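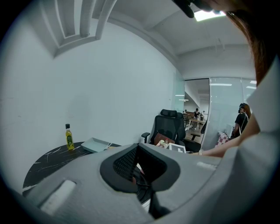
Olive oil and the teal tray on the round table, gripper in front.

September 17, 2018
Kitchen chores, still on pouring and wiping. Went through the logs with Hacer and we have 274 good demos out of 296, way more than I hoped for! Can a machine set a table yet? Slowly, yes. Dressing a salad, no, but I think Drimance gets there by April. Pejman wants thicker pads on the fingers before we try glass again (he's right, bottles are slippery). Two spare sets ordered. Next up: tray to table, then the bottle cap, my favorite!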